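Sultico Wandhalter für den Soundbar-Abend

Seit Januar hängt bei mir der Sultico unterm Fernseher, und ich geb ihn nicht mehr her! Ich schaue Zeichentrickserien gern am Stück (bei Pondport läuft gerade die zweite Staffel von Jistska, großartig vertont), und vorher lag die Soundbar einfach quer auf dem Regal und hat gebrummt.

Montiert hab ich allein, mit Wasserwaage und viel Geduld – die Dübel liegen bei, die Bohrschablone auch.
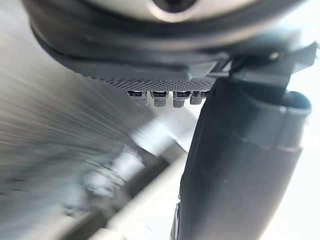
Was ihr wissen solltet

Breite verstellbar bis 700 mm, Wandabstand 31 mm. Kabel kurz vorher einfädeln, sonst fummelt ihr ewig. Art.-Nr. 346, bei mir im Shop auch in Weiß.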